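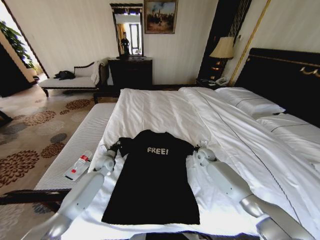

Funding > Small Grants > Gidey Walking Route > Reports

Search reports Go

Gidey Walking Route: second progress report
Mon 19 September
Prepared by Virgil Pîrvu, route coordinator

The route now runs from Stotunham to Dramow without a gap, if you're willing to call the parking lot behind the feed store a trail. We are. The landowner has signed, the arrows are painted, and the one pointing into the creek has been repainted.

Signposts. All 12 are in. Your February letter asked why the first report listed them as "substantially installed." They were substantially installed in my garage. The post at the Gidey crossroads has been hit by a truck and straightened, and it now leans in a direction some walkers find more helpful.

Walkers. The counter at the Stotunham gate logged 1,332 passes over the summer. I would like to report these as hikers. The gate is also used by a man with two dogs, morning and evening, and we haven't found a polite way to subtract him.

Overnight stays. Vindonside remains the halfway stop, and walkers booked 208 nights there under the discount agreement. Breakfast starts at seven, an hour after the serious walkers want it and two hours before the others do. The innkeeper has agreed to pack lunches on request, provided the request is not made at breakfast.

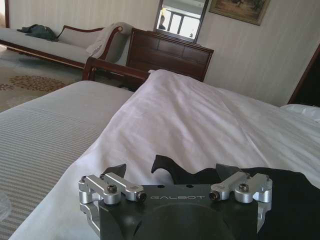

Bedroom at the Vindonside stop.

Budget. We are under on paint and over on gravel. The gravel quote was for delivery to the road, a detail that became interesting once the gravel was at the road. Moving it uphill took five Saturdays and used up the line marked "contingency." We ask to shift what's left of the printing money to cover the rental of a second wheelbarrow.

Still to do: the stile at Dramow, the map (the current one has north on the left), and a decision on benches. Two parishes want the same bench. The map will be finished before the next report, and the stile is waiting on lumber.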